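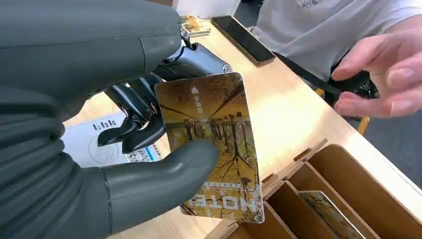 Our desk situation has reached the point where I need outside opinions. We share one wooden table and the white unit next to it, and everything small enough to leave a pocket ends up on one or the other. Four weeks ago I bought a Clumow cardboard organizer to deal with it. The first thing that needed a home was a hotel key card, the kind with a golden photo of bare trees reflected in water and HOTEL in big white letters at one end. It opens no door I currently have access to. I own an organizer now, though, and an organizer has compartments, and a compartment wants a thing in it. So my question for the group is where do you all put the stuff that isn't trash and isn't anything else either?

posted by flatfile_22, 9:40 am
Small Spaces > Desks and Drawers > "Where does a hotel key card live?"

mothballed wrote:
In the garbage. Next question.

inkandlint wrote:
Disagree with mothballed (as usual). Old key cards are great for scraping candle wax, getting stickers off jars, and smoothing contact paper. I keep a couple in the kitchen drawer and use them more than I use the pastry cutter. But that is one drawer and one purpose. If yours is sitting in a desk organizer, you are running a museum.

flatfile_22 wrote:
It is a nice picture of trees. I feel this is being overlooked.

mothballed wrote:
Then frame it.

gravelpit wrote:
Can we back up to the cardboard organizer? I had the Clumow for one summer. The dividers are fine until you put a stapler in, and then the whole thing leans like it has heard bad news. What are you keeping in it besides the card?

flatfile_22 wrote:
Photo from the table below. Please judge the furniture kindly, the front edge has had a hard life.
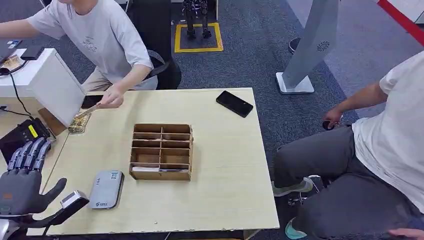
The organizer in the middle of the table, with the bottom row doing all the work.

flatfile_22 wrote:
So to answer gravelpit, what I keep in it is a card, another flat thing, and a great deal of air. Everything else is still lying next to it. I think I bought it expecting the objects to walk in on their own.

inkandlint wrote:
I love that the phone has gone as far from the organizer as the table allows. Mine does that too.

gravelpit wrote:
OK, I see the problem and it isn't the cardboard. Those cells are made for narrow things – pens, rolled cables, lip balm, tape. What you have is wide flat things. The gray gadget with the QR code isn't going to be happy in there, and the phone certainly isn't. You want a tray.

mothballed wrote:
Is the gray thing a power bank or one of those travel internet boxes? Because if it's a power bank, it needs to be near a plug, and if it's the other one, it needs to be in a suitcase. Either way it doesn't need to be on a table.

gravelpit wrote:
Power bank.

inkandlint wrote:
Pocket router. You can tell by how smug it looks.

flatfile_22 wrote:
I am staying out of this one and enjoying it.

tuckedin wrote:
Long-time reader, second post. I think you're all being too hard on the organizer. I have the Hopkin version of this, which is the same idea in gray board and cost me 22 dollars at the Sutel outlet in Pomport, and it took me most of July to learn how to use it. The trick is that you don't sort by what things are. You sort by how often your hand goes there. Front row is daily, middle is weekly, and the back is for things you'd be annoyed to lose. Mine was useless when I had a cell for "stationery" and a cell for "tech". Now the front has my glasses cloth and one good pen and I am a calmer person.

mothballed wrote:
22 dollars for gray cardboard. I'm going to go lie down.

tuckedin wrote:
It has a felt bottom.

mothballed wrote:
I'm still lying down.

gravelpit wrote:
tuckedin's system is sound, but it works for a box you look into from above and keep within arm's reach. If it sits in the middle of a shared table, it's going to get moved every time somebody needs the space, and then "front" is whichever side they happened to put down. Ours rotated slowly through that whole summer. By August I was finding my daily things facing the wall.

inkandlint wrote:
Put an arrow on it. Your key card has one already, you could just tape that to the front.

flatfile_22 wrote:
inkandlint, that's the first real use anyone has suggested for it and I'm a little moved.

The side unit is where I suspect the real trouble is.
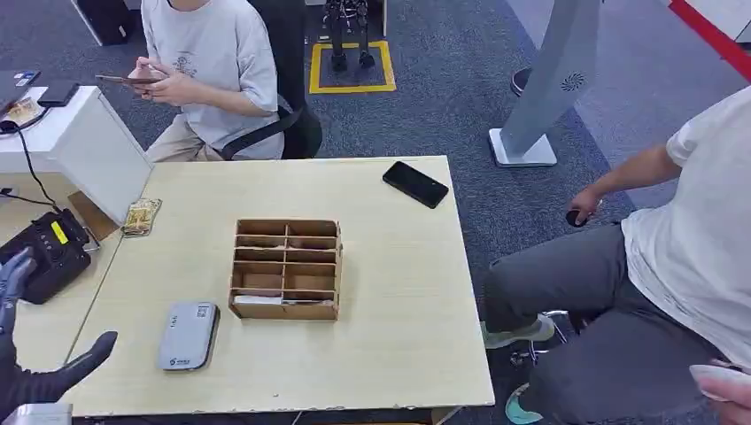

What I'd do, in order (gravelpit)

1. Leave the table alone for now. It looks bad because the organizer is drawing attention to itself, but there's hardly anything on it.

2. Clear the top of the white unit. You've got a dark laptop over there, another black device next to it, and paper near the front. That's your actual desk. The table is only where the overflow lands.

3. Do something about the black cable coming down off the top. I'd clip it along the back. A binder clip works, and if you want to spend money, a stick-on cable guide works exactly as well.

4. Eat whatever is in the shiny gold packet, or move it to the kitchen. I don't care which.

5. Shallow tray for the phone and the gray gadget, at the back of the table where the phone already likes to be.

6. Organizer goes up on the white unit, against the wall if there is one. Pens and tape only.

mothballed wrote:
I agree with all of this except 6, where I would replace "goes up on the white unit" with "goes out with the recycling".

tuckedin wrote:
Please don't recycle it before trying it by the laptop for a couple of weeks. And the lowest compartments look taller than the rest, so stand your envelopes there. That's what I do with mine, minus the envelopes, which I switched to seed packets.

inkandlint wrote:
On 4, I vote for leaving the snack where it is. A desk with no snack on it is a waiting room.

gravelpit wrote:
Crumbs.

inkandlint wrote:
Joy.

gravelpit wrote:
Crumbs, and then ants.

flatfile_22 wrote:
Thank you all, I think. Doing 2 and 3 tonight, because they involve the least shopping. I measured for a tray and there's room for one 30 cm wide at the back if the phone stops lying at an angle. The snack question is going to the other people who use the table and I expect it to take longer than the rest combined.

The card stays in the bottom row until further notice.

mothballed wrote:
This thread has nearly 900 views. For a hotel card.

flatfile_22 wrote:
And some very nice trees.

tuckedin wrote:
Does anybody know if the Clumow dividers come out? I have a friend asking, and mine are glued.

gravelpit wrote:
They slide up. Do it slowly, the slots tear at the bottom.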